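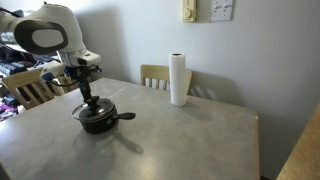 Kitchen group – notes from our meeting, 12th February

Well, I said I'd keep these short and I haven't, sorry! Six of us came, plus one who had to go early for a bus. The notes from November were agreed, with one change (it was the Ornik kettle that leaked, and I'd written Caruso).

1. Pots and pans

We spent most of the evening on this one. The small black saucepan with the glass lid is staying. It's the right size for one person's soup or a couple of eggs, and the knob on top is easy to get hold of. A few people find the long handle a nuisance and would like it turned in over the table when the pan is put down, so we agreed to do that. The big Caruso stockpot is going to the Jumalent swap shop, along with any lids that don't fit anything. I said I'd take them over in the car.

2. Table and chairs

Everyone likes the grey table where it is. It does show smudges – I'm as guilty as anyone – so please give it a proper wipe before you leave. The pale wooden chairs are lovely and we're keeping those too, but two wobble, and I've put glue on the shopping list.

3. Paper towels

The roll stands at the back of the table and we voted to leave it there. Somebody wanted a wall holder from Levach, but that means drilling, and I wasn't keen!

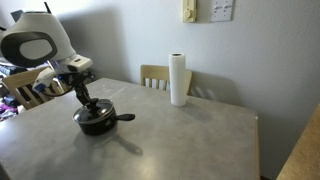 Cloths were the other half of this. We'd all like to get through fewer paper towels, so we're buying a pack of 10 cotton ones for spills and keeping the roll for greasy jobs. I offered to wash them at 90 degrees with my own tea towels.

4. Cupboard under the sink

Not started. We ran out of time again, and it needs two people and a bucket.

To do
Stockpot and odd lids to Jumalent – me
Wood glue and cotton cloths – me again (I'll keep the receipt)
Ask Levach if they sell a holder that doesn't need screws

Next meeting is in the kitchen as usual, and please bring your own mug.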